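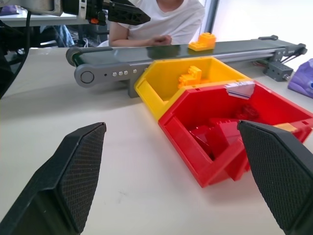

Why do model ships have a scale?

The scale tells you how much smaller the model is than the real ship. If the scale is 1:50, the real ship is 50 times longer, 50 times wider and 50 times taller than the model.

Many children ask me this when they see the two little numbers on a model kit. The numbers look like a football result, so it is easy to be confused. We will go slowly, and you will need a ruler, a pencil and some paper.

What the two numbers mean

The first number is almost always 1. It means one piece of the model, for example one inch. The second number says how many of the same pieces you need on the real ship. So at 1:50, one inch on the model is 50 inches on the real ship. One finger width on the model is 50 finger widths on the real ship. You can measure with anything you like, but you must use the same thing for both.

A big second number makes a small model. This surprises many people. A ship at 1:200 is much smaller than the same ship at 1:50, in the same way that one slice is smaller when you cut the cake for more guests.

Let us try it with a ship

The Dimance is a trading ship from a story my grandfather told. In the story she carried salt and wool to the port of Prilside, and she was 100 feet long. We want to build her at 1:50.

First we change the feet into inches. There are 12 inches in one foot, so 100 feet is 1,200 inches. Then we divide by 50. The answer is 24 inches. Our model will be two feet long, and it will fit on a shelf.

Now try the scale 1:100. Divide 1,200 by 100 and you have 12 inches. The model is half as long as before.

Is it also half as big? Here you must be careful. It is half as long, but it is also half as wide and half as tall. If you made both models from solid wood, you could cut the big one into eight pieces, and each piece would have as much wood as the small one.

How big is a sailor?

When I build a ship I like to make one sailor first. He helps me to see if the other things are right. If a real sailor is 5 feet tall, this is 60 inches. At 1:50 he is a little more than one inch tall. He must be able to walk through the doors, and he must be able to see over the rail at the side of the deck. When the door comes only to his chest, I know that I have made a mistake with my numbers.

In my first model, the barrels were taller than the captain. I had used a different scale for them and did not notice until they were glued.

What about the ropes?

Ropes are harder. A thick rope that holds a mast can be two inches wide on a real ship. At 1:50 it becomes a thread. A thin rope for a small sail becomes as fine as a hair, and it breaks when you pull it. For this reason many builders use a thread that is a little too thick. They call this "cheating," but in a friendly way.

Small parts are often left out too. A real wooden ship has thousands of nails. At 1:200 you could not see them, so the builder does not put them.

A ship's boat at the same scale

Big ships carried small boats on the deck. The sailors rowed them to the beach, or used them to carry water and food. If the small boat of the Dimance was 25 feet long, how long is it on our model? Do it in the same way as before: 25 feet is 300 inches, and 300 divided by 50 is 6 inches.

The boat and the ship must have the same scale. If you buy a boat from another kit, look at the second number on the box before you pay.

Make your own scale drawing

Choose something in your home that is long and straight, like a bed or a table. Measure it in inches. Divide the number by 10 and draw a line of this length on your paper. Now measure how wide it is, divide by 10 again, and draw the second line. When you finish the four sides, you have a drawing at 1:10, seen from above.

After this you can draw yourself lying next to it, at the same scale. Ask somebody to measure you from head to heel.

Some words to know

Hull: the body of the ship, without masts and sails.

Mast: the tall pole that holds the sails.

Deck: the floor of the ship, where the sailors walk.

Rigging: all the ropes that hold the masts and move the sails.

Plank: a long flat piece of wood. Many planks side by side make the skin of the hull.

Written by So-yul Kong. The next page is about how planks are bent to follow the shape of the hull.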